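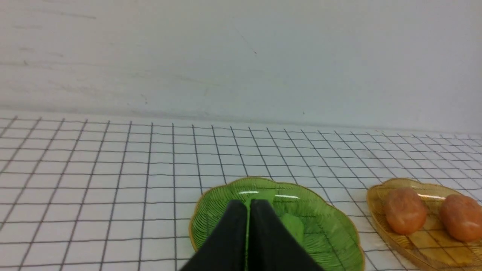

Flidum Adds Brass Pendant Line and Revises Finish Options

Flidum, a maker of small metal jewelry and key accessories, has announced a line of cut brass pendants that will be offered alongside its existing steel and copper pieces. The line is called Kusuma and opens with nine designs based on seed pods, leaves and flower heads. Orders will be accepted beginning in March through the company's own shop and through Trovport, the online craft marketplace where Flidum has sold its work for several years.

The pendants are cut from 20 gauge brass sheet and measure between 1 inch and 1-3/4 inches at the longest point. Each has a single hole at the top, finished on both sides, and is supplied with an 8 mm jump ring. Chains and cords are sold separately. Buyers who wish to use a pendant as a key fob or zipper pull may request a split ring at the time of order at no additional charge.

The first production run is limited to 2702 pieces across the nine designs. The company stated that the run was set by the amount of sheet on hand and that the designs will not be made in equal numbers. The lotus pod and the ginkgo leaf, which drew the most interest when samples were shown to retail customers last fall, account for over 741 pieces between them. A second run is planned for late summer. Designs that sell slowly may be left out of it.

Three finishes will be available at launch. The standard finish is a tumbled satin, produced by running the cut blanks with ceramic media and then with a mild burnishing compound. A brushed finish, with the grain running from top to bottom, may be selected for any design. A darkened finish is available for the six designs with pierced interior detail. In the darkened version, the color is applied to the whole piece and then removed from the raised edges by hand, so the tone will vary from one pendant to the next. Flidum does not accept returns on the basis of this variation, although pieces with scratches, burrs or misplaced holes will be replaced.

No lacquer is applied to the brass. Uncoated brass will deepen in color with wear and may leave a mark on skin or light fabric. Customers who prefer a coated surface may order the Finis treatment, a clear wax seal that Flidum introduced on its copper bracelets last year. The treatment adds two business days to processing. It should be renewed about once a year by the owner, and a small tin of the wax is included with each treated piece. Finis is not recommended for pendants carried with keys, as contact with other metal will wear through the seal within weeks.

The announcement also covers changes to the current steel catalog. The mirror polish will be withdrawn from all steel pieces under 1 inch, where the company has found it difficult to keep edges crisp during buffing. Orders for mirror polish placed before the end of February will be completed as submitted. Tumbled and brushed finishes remain available in every size. The steel compass, anchor and feather charms will continue without change, and the two moon designs will return after being out of stock since November.

Retailers that carry Flidum goods will receive a revised order sheet. The minimum opening order for stores is being lowered from 24 pieces to 18, and designs may be mixed in any combination. Stores may also order a plain card display that holds 12 pendants. The cards that ship with individual pieces have been redesigned to include care instructions on the reverse, in response to requests from shops that had been printing their own.

Custom work will be affected by the launch. Flidum will not accept new custom cutting requests from the first of March until the middle of April, when the first round of Kusuma orders is expected to have shipped. Custom orders already confirmed will be filled on the dates given to the customer. When the service resumes, brass will be added to the list of available metals. The minimum for custom brass pieces will be 500 for orders that require a new cutting file with pierced detail, and 50 for simple outlines. There is no change to the minimums for steel.

Engraving on the back of a pendant is available for the four designs with a solid center. Text is limited to two lines of 14 characters each, in capital letters. Engraved pieces are made to order and cannot be returned unless the error is the company's own. Customers ordering through Trovport should enter the text in the personalization field and check the spelling before submitting, as the text is copied exactly as entered.

Standard processing time for pieces in stock is three business days. Darkened and engraved pieces require five. Domestic orders ship by first class mail in a padded envelope, and orders of ten or more pieces ship in a box. International shipping will be offered to the same countries as before. Local pickup from the Flidum workshop is available by appointment between 10 a.m. and 2 p.m., and customers are asked to wait for a confirmation message before coming.

Owners are advised to clean brass pendants with warm water and mild soap and to dry them fully before storage. Commercial brass polish may be used on the tumbled and brushed finishes. It will strip the color from the darkened finish and should not be used on those pieces. Flidum will refinish a darkened pendant once without charge if the color wears unevenly during the first year. The owner pays postage to the workshop, and proof of purchase is required.

A printed catalog showing the full Kusuma line, with 2000 copies ordered, will be mailed to stores and included with retail orders while supplies last. Prices for all nine designs will be posted to the shop on the day ordering opens.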